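From: Valentina Ulloa
To: fruit-storage list
Date: 22/08/2024
Subject: Re: [storage] Drying citrus on cloth before it goes in the crate

Khoa Bạch wrote:

> Three questions before I change anything in the Ulelby kitchen.
>
> 1. You said in the spring to dry citrus on terry cloth and not on a
> rack. Does the pile leave lint on the rind? We had lint on the
> mandarins with the Toltura towels and had to wipe every one again.
>
> 2. Do you sort by size before washing or after? We sort before, in
> the sink, and it is slow.
>
> 3. Is there any harm in letting apples share the towel with the
> oranges while both dry? I know the rule for storage. I am asking
> about the half hour on the table.
>
> Also, the wire racks from Davari leave a grid mark on soft fruit. I
> have stopped using them for anything but lemons.
>
> Khoa

Khoa,

Taking these in order, with the grid mark at the end.

1. Lint. It depends on the towel's age more than the maker. A new terry towel sheds for the first several washes whatever the label says. Wash it hot, without fabric softener, and tumble it until fully dry. Repeat until the dryer screen comes out nearly clean. Softener is the usual cause when an old towel still performs badly: it coats the loops, the loops stop taking up water, and people then rub the fruit to compensate. Rubbing is what moves lint onto the rind. Fruit should be set down and rolled a quarter turn once, at the midpoint. It should not be rubbed.

I use dark towels for this. Lint from a dark towel shows up on an orange at once and can be dealt with at the table. Lint from a white towel is found later, usually by someone else.

2. Sorting. After washing, on the towel. Sorting in the sink means handling wet fruit twice, and wet fruit slips. Stem ends also hold water, and if you stop to compare two oranges in your hands the water runs back over the part you have already drained. My sequence is:

Wash in small lots. Ten pieces is my upper limit.
Drain stem down in the colander.
Move to the towel in any order.
Sort while the fruit dries, large to the left, small to the right.
Turn once.
Crate.

The left and right convention is arbitrary, but keep it the same from lot to lot. Small mandarins dry sooner than large oranges, so the right side of the towel clears first and can be refilled while the left side is still in use. Do not refill gaps in the middle. You lose track of which pieces have had their time.

Leave the towel slightly rumpled. I know you iron yours. A flat towel on a smooth tablecloth lets round fruit travel whenever someone leans on the table, and the small ones reach the floor first. A ridge along the front edge stops that. Fold the front edge under by a hand's width and push it back until it stands up a little. Fruit that settles into the fold dries more slowly on the side that touches the cloth, so turn those pieces twice. 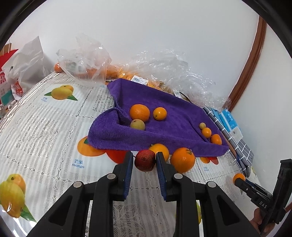

Sorting on the purple towel. Small mandarins at right, red fruit kept off the cloth in front.

One addition on the tablecloth. Mine is a printed one, with mangoes among the fruit on it, and I would advise a plain one if you are buying. A printed orange next to a real one is a nuisance when you check the table at the end of a lot, particularly in evening light. I have reached for a printed one more than once. The print does no harm to the process. It only slows the final check.

Put a wipeable layer under the towel in any case. Terry holds a good deal of water, and then it stops holding it. If the table is wood, you will get a pale ring from the second or third lot. I change towels every four lots in winter and sooner in humid weather. The test is to press the back of your hand to the underside. If it feels cool, change it.

3. Apples with citrus. For half an hour in an open room, no harm that I have been able to detect. The concern with apples is ethylene building up in a closed space over days, and a kitchen table is not a closed space. I still keep them off the towel, for two dull reasons. First, the wax on shop apples can transfer to the loops when the apples are warm from the wash water, and waxed loops behave like softened ones. Second, apples bruise against heavy oranges if the towel gets pulled, and you will not see the bruise until the following week. I set them directly on the tablecloth in front and dry them by hand with a flat cotton cloth. Apples tolerate rubbing well.

Storage is a different matter and the usual rule stands. Separate crates, separate shelves, and if possible separate rooms.

Greenish citrus I dry together with the rest, but I crate it apart. It will not ripen much further, whatever color it turns, and mixing it in only invites people to dig through the crate for the better ones. Digging does more damage than drying ever will.

Grid marks. I had the same result with the Davari rack, on mandarins especially. The wire spacing is too wide for small fruit, so the whole weight sits on two contact lines. If you want to keep the rack in service, lay one layer of towel over it. You get air from below and the marks go away. Drying time on a covered rack was, in my kitchen, a little shorter than on the table, but the fruit rolls more and there is no way to make a ridge that holds. For lemons I agree, the bare rack is fine.

On quantities, to answer what you wrote off list. The log for last season comes to 1,619 pieces through the kitchen, nearly all on towels. I did not record losses in a form I would trust, so please do not quote the log as evidence for the method. The Espinoza sheet has a column for losses, and I intend to use it from September on. If you start at the same time and fill in the same columns, we could compare a humid kitchen with a dry one, and that would be more useful than either of us reporting alone.

Two things I would like from you in return. What is the temperature of your wash water, and do you leave the stem buttons on? I leave them on. A button that comes off in the sink leaves an open spot, and I eat those first.

Valentina

--
To leave this list, send a blank message with "unsubscribe" in the subject line.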